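Gorkance Users Board > Data Collection > Simulated demos

Topic: Do you keep the episodes where the wrist view is mostly wall?

konrad_sowa
Posted 9:12 pm

Hello all, first real post from me, although I've been reading along here since before I had anything to contribute! I'm building a set of teleoperated demos in Xolalpa, the kitchen rooms with the two-arm robot, and the target I gave myself was 200 good ones before the end of December. I drive both arms with the handheld controllers, every episode is saved with the head view and the wrist views together, and in the evening I sit down with a pot of tea and go back through them. It's a pleasant way to spend an hour or two once the house is quiet.

Going through the pile I keep stopping at stretches like the one below, and I can't decide what to do with them.
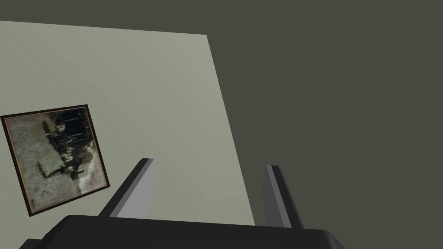 Wrist view, jaws open, with the framed picture on the wall.

For moments like that there is nothing to grasp anywhere in the wrist view. My instinct was to cut every such stretch, so the learner spends its time on frames with an object in them. Then I started cutting and got nervous, since some of my episodes ended up in three or four pieces. Out of the first 100 I marked 45 that have at least one long stretch of wall. Do you trim, toss, or leave them alone? I'm imitation only, no reward signal, in case it matters.

Konrad

---

marrowbone
Posted 9:40 pm

Welcome, Konrad! Please put the scissors down, at least for tonight. I did exactly what you're describing on my first drawer set and spent a good long while wondering why the arm would get halfway through a reach and then jump as if somebody had pinched it. The policy had never been shown how to get from a view of plain wall back to a view of something useful, and of course when it ran by itself it ended up looking at plain wall all the time. Those dull seconds are where it learns to come home.

If you must remove something, take out the dead time at the very start, while you're still settling your hands on the controllers. I clip that from all of mine and have never missed it.

---

AttilaHalasz
Posted 10:05 pm

I'm going to disagree with marrowbone a little, in a friendly spirit, because I think it depends on why the gripper is facing the wall. If it's passing by on the way to something, fine, keep it. If it's there because the operator got turned around and was hunting for a comfortable pose, you are teaching the learner to be lost, and it's a very quick student in that subject.

The wrist view alone can't tell you which one you've got. I always judge from the head view, where you can see how the arms sit against everything else in the room.

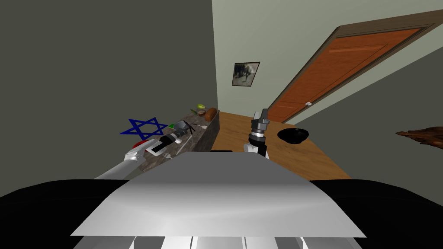

So my habit is to play the head view at double speed with my finger on the pause key and ask only whether each arm is on its way somewhere. With two arms you really have to ask twice. One hand may be doing honest work at the counter while the other is standing upright in the middle of things, and an operator concentrating on the first one tends to forget the second entirely. I've forgotten mine for whole episodes. When that happens I tag the episode "idle right" or "idle left" and leave it in, but I keep a cap on how many go into a training run.

What I throw out without a second thought is wandering. In my last Dusta batch I dropped quite a few for that reason, and the next run reached for the bowl much more directly.

Attila Halász

---

marrowbone
Posted 10:21 pm

That's fair on wandering, Attila, and I should have said so. Where I part ways with you is "without a second thought." A little wander with a clean recovery at the end is worth gold to me. I went back and restored a handful of those and was glad I did. A wander that ends with the operator giving up, yes, out it goes.

---

pellandine
Posted 7:03 am

Morning folks, catching up over breakfast. Nobody has asked Konrad how long his episodes are or how many frames the learner sees at a time! If it gets a decent stretch of history, a blank wrist view is no trouble, it still has the head view to lean on. With a single frame and a wrist camera only, I'd worry a lot more. Konrad, are you feeding both views in together?

Also, and this is an old hobbyhorse of mine so forgive me, move your things around between episodes. I once collected an entire set with a loaf of bread in the same spot on the counter, and the policy would steer by that loaf as if it were a lighthouse. I shifted it and the whole thing fell apart. A picture on the wall can do the same, so check whether yours ever changes place. Mine never did until I turned on the room shuffling, which in my version was off by default.

---

konrad_sowa
Posted 12:48 pm

Thank you all so much, this is far more than I hoped for. pellandine, both views together, yes, with a short history, and no, the picture on the wall has never moved once. I hadn't thought about it at all. I've found the room shuffling now (under Scene, then Layout, for anyone searching later) and it was off here too.

I went back over the 45 using Attila's head view method during lunch. I didn't get through them all, but most of the ones I reached were the arm simply passing by, so those go back in whole. A few are me being hopelessly turned around, and I can even remember muttering at the screen. I'm keeping the ones where I found my way again and dropping the others, so I suppose I've managed to side with both of you.

---

fivness_dan
Posted 1:30 pm

Small practical thing. Whatever you decide, don't delete, tag. We have 2,000 episodes on the shared drive at Fivness and the rules for what counts as usable have changed more often than I'd like to admit. Every time, I've been grateful that the rejects were still sitting there in their own folder with a word or two about why.

---

AttilaHalasz
Posted 1:52 pm

Seconded on tags. Konrad, I'd be curious to see two runs side by side, one with the recovered wanders and one without, everything else the same. I still think the one without will come out ahead on the bowl, and marrowbone is welcome to hold me to that.

---

marrowbone
Posted 2:10 pm

Oh, I certainly will!

---

konrad_sowa
Posted 6:34 pm

Tagging as I go now. I'll set both runs going on Saturday and post the curves in this thread, whichever way they come out.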